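Laundry share, round two

Quick one from me this month, I'm typing between loads. The sorting table is back on for Wednesday at Flurkcombe and we have a LOT to get through. Last count from Peiyu was 60 bags. Most of it clean, most of it not folded. Bring a friend if you have one going spare.

Same deal as before. White baskets are for clothes going out to families. Anything with a stain, missing button, dead elastic — goes in Soledad's mending pile by the door. Towels and washcloths get folded in quarters and kept apart from clothing please, they go on a different van.

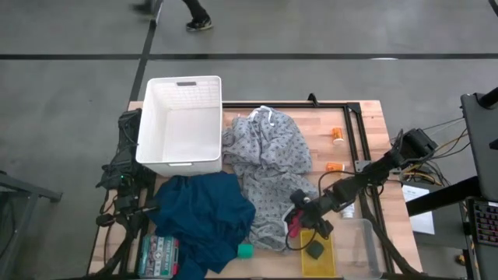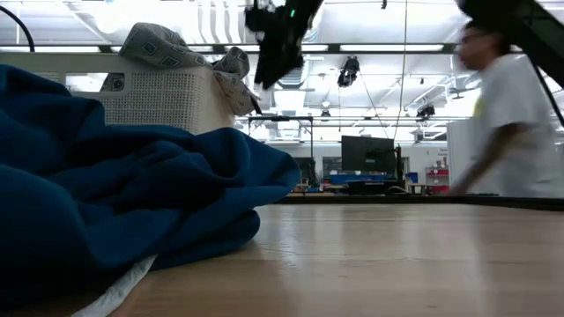
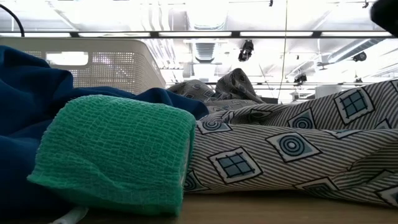
Pajamas are what we get asked for most. Adult sizes, drawstring or elastic, any pattern at all, the louder the better frankly. Kids sizes we're ok for until August. Yanling has set up a shelf for matched sets so if you find a top and its bottoms in differnt bags, pair them up and pin them. Pins in the tin.

Check pockets! Every pocket. Tissues, keys, a bus pass, somebody's hearing aid once. Medicine of any kind does not go in the trash and does not go out with the clothes — hand it to Bernadette Gallagher and she'll drop it at the pharmacy. Same for first aid stuff, she checks the dates and keeps what's still good.

Money: the Kurkdale sale brought in $3200, which covers the dryer repair and detergent till winter. Thank you to eveyone who baked.

We still need 4 people for the late shift, 6 until 8. And 18 more baskets if anyone's office is clearing out, handles on both ends if possible. Tell Zhuoran, not me, I will lose the email.

Side door, buzzer's broken again, knock hard.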